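Forums > Arms & End Effectors > Faults and Safety
Tags: two-arm cell, gripper, torque loss, watchdog
Reading time: 7 min
Last updated: January

Gripper releases during handover, no error raised

**dovetail_k**

Two-arm cell on an aluminium extrusion frame, stone top, both arms Jastberg, gripper servos driven from an Urkell bus board. Each wrist carries its own small camera. The job is handling awkward household and garden items: pick up, pass to the other arm, put down. Most of the items behave. The fault is on one of them.

The item is a curved piece of perforated metal with a yellow plastic part on it, a split key ring, and a chain of keys and tags. It is the worst thing we have for handovers, as the load hangs to one side and shifts when the wrist turns. It had been through the cell many times before the fault.

On run 106 the gripper let go. It did not slip. The fingers opened under no command, the item fell on the stone and the arm carried on along its planned path with nothing in the grip. No error on the console and no stop. I had one hand on the frame post at the time, outside the reach of the arms, but not by as much as I would like.

Normal hold on the metal before a handover: 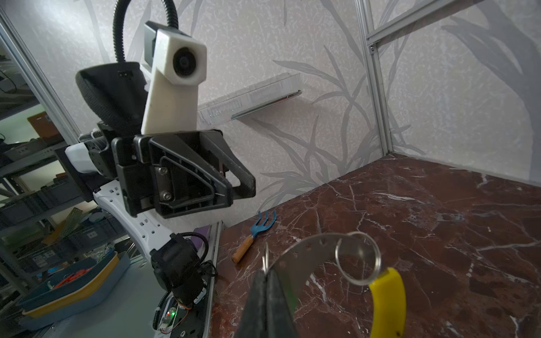 **What the log shows**

Commanded grip position holds steady at 687 the whole way through. Measured position follows it, then drifts open over a few samples, then settles fully open. Motor current on the gripper servo goes to zero at the start of the drift. Command unchanged, current zero, so in my view the servo was told to switch off, or decided to.

Things I have already done:

- Swapped the gripper servo for a spare. Fault came back the same afternoon.
- Re-seated every connector from the shoulder board outwards.
- Fitted new Lenetti finger pads, before I had looked at the current trace. Pointless in hindsight.
- Checked the servo temperature register. Nothing unusual.

Has anyone seen an Urkell board drop torque on one channel without flagging it?

**m_orrell**

Supply. You have two arms on one rail and the handover is the moment when both grippers squeeze at once. The rail dips, the servo browns out, current goes to zero. What is feeding it?

**dovetail_k**

A Zabala bench supply, one output per arm, so the rails are separate. I put a scope on the gripper end of the faulty arm and left it triggering on any dip. It caught nothing during two further releases.

**m_orrell**

Where was the ground clip? If it was on the frame and not at the servo you would not see it.

**dovetail_k**

At the servo connector. I can repeat it.

**quillfeather**

A brownout would reset the servo, and a reset servo comes back with its error register cleared and its position profile at default. Read the profile registers after the next release. If your settings are still there it never reset, and the supply theory is finished.

**dovetail_k**

Done. Settings intact after a release. It did not reset.

**m_orrell**

Fine, for a full reset. Some drivers cut the output stage on undervoltage without resetting the logic. I would not cross it off yet.

**pallet_nine**

Different question. You say the arm carried on along its path. Why is there no grip check? We compare finger position with the expected width at every waypoint and stop if it is out. It costs nothing. The torque loss is a fault, but the arm moving on regardless is the safety problem, and I would fix that one first.

**dovetail_k**

Agreed, and it is now in. It stops both arms if the measured grip position is away from the command for more than a set number of samples. It has tripped correctly on every release I have had today.

**quillfeather**

What is the bus watchdog set to? Urkell boards ship with it enabled and the default action on expiry is torque off for the channel. It sets a status bit and does not raise an error. If your host code only polls the error register you will never see it.

**dovetail_k**

I did not know it was enabled. Register reads 20, units are milliseconds. Status bit is there as you describe, and I was not reading it.

I have added it to the log and will run the cell until it happens again.

**m_orrell**

20 ms is very tight if the cameras are on the same host. I would put a zero on the end of that before doing anything else.

**pallet_nine**

Please don't. The watchdog is there to catch a host that has stopped talking. If you lengthen it until the symptom goes away you have a cell that will hold its last command for longer after the host hangs. Find out why the packets are late.

**m_orrell**

It is a gripper, not a shoulder joint. Holding the last grip command for a fifth of a second hurts no one. Dropping the item is the more hazardous outcome of the two. Torque off is the wrong safe state for a gripper and I have said so on this forum before.

**pallet_nine**

It depends what is between the fingers. If it is a hand, I want torque off.

**quillfeather**

You are both arguing about the setting before the cause is known. Wait for the log.

**dovetail_k**

Log is in. Watchdog bit set on every release, gripper channel only. The other joints are on the same bus but are refreshed by a separate thread, and that thread is on time. The gripper thread is the one that stalls. Longest gap measured is well over the limit, and it falls in the handover each time.

Going through the wrist footage from the other items as well, I found a stall I had missed because nothing was being held. In this one the near arm had no item in its fingers and the fault would have gone unseen without the bit: 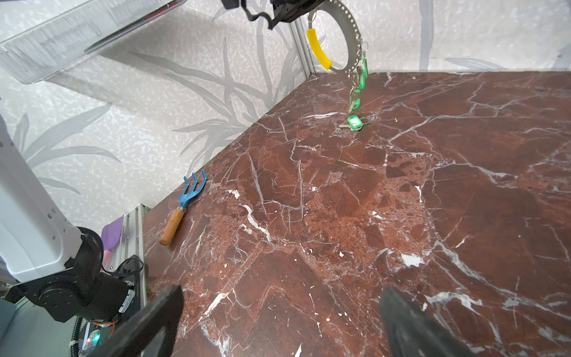
Near gripper empty; perforated piece above, key chain hanging down to the stone.

Both status lights on the joint board are lit in that view, green and a smaller red. Does anyone know if the red has anything to do with the watchdog?

**quillfeather**

On the Urkell boards I have, red is bus traffic. It blinks too fast to follow by eye and looks lit in most stills. I would not read anything into one picture. Use the bit.

**m_orrell**

Mine have a red that means low supply. Different revision possibly.

**dovetail_k**

Printed legend on our board is hidden by the cabling. I will look when the arm is next off.

**tern_and_gull**

Reading this with interest as we run something similar. One point on the second picture. There is a spatula leaning on the frame post and a small garden rake lying near the wall, both close to where that arm works. If the gripper goes limp in mid path and the arm carries on, it has things to catch. We clear everything but the item under test while a fault is open. It also makes the footage easier to compare.

**dovetail_k**

The other items are part of the normal set-up and I wanted the conditions unchanged until I had the cause. But I take the point. They come off the stone from now on.

**pallet_nine**

Also the key chain. A tag resting on the stone while the metal is up in the air means a changing load on whoever has hold of it. Not your cause, but when you test the fix, test it with the chain clear of the surface as well as touching it. A marginal grip will behave differently in the two cases.

**dovetail_k**

Cause found, I think. The gripper thread writes its state to disk in the same loop as the bus refresh. During a handover the logging rate goes up, because somebody (me) wanted finer data on the contact phase. The write blocks now and then, and the refresh is late.

Changes made:

1. Bus refresh moved to its own thread with no disk access. Logging reads from a queue.
2. Watchdog left at 20 ms.
3. Watchdog status bit polled on every cycle and treated as a stop for both arms.
4. Grip check kept as a second, independent stop.

Stop means hold position with torque on for the arms. For the grippers I have left it as torque off for now, pending a decision from Esperanza Bermúdez, who signs off the cell.

**m_orrell**

So the host stalls, the gripper drops its item, and then the arms hold still over the mess. I maintain that grippers should hold at reduced current. You get enough to keep the item and not enough to injure.

**pallet_nine**

Has "not enough to injure" been measured, with those fingers? If it has, I have no objection.

**m_orrell**

Not with those fingers, no.

**dovetail_k**

Esperanza's answer, pasted with her agreement:

"Torque off stays until somebody has measured pinch force at the reduced current, on both grippers, with the pads that are fitted. No one leans on the frame while the arms are enabled. The interlock gets tested before the next session and the result is written in the cell book. I would like the watchdog action listed on the front page of the set-up sheet, as I did not know about it either."

I have ordered a force gauge. No releases since the thread change, with the item that caused them and the chain both ways as pallet_nine suggested. I am not calling it closed until the higher logging rate has had a long run.

**tern_and_gull**

Checked ours after reading this. Watchdog enabled, status bit not polled. Thanks.

**m_orrell**

Did you ever repeat the scope measurement?

**dovetail_k**

Yes, with the ground clip photographed this time so you can complain about it properly. The rail is clean through the handover. I will put the trace in a new thread with the pinch force figures when the gauge arrives.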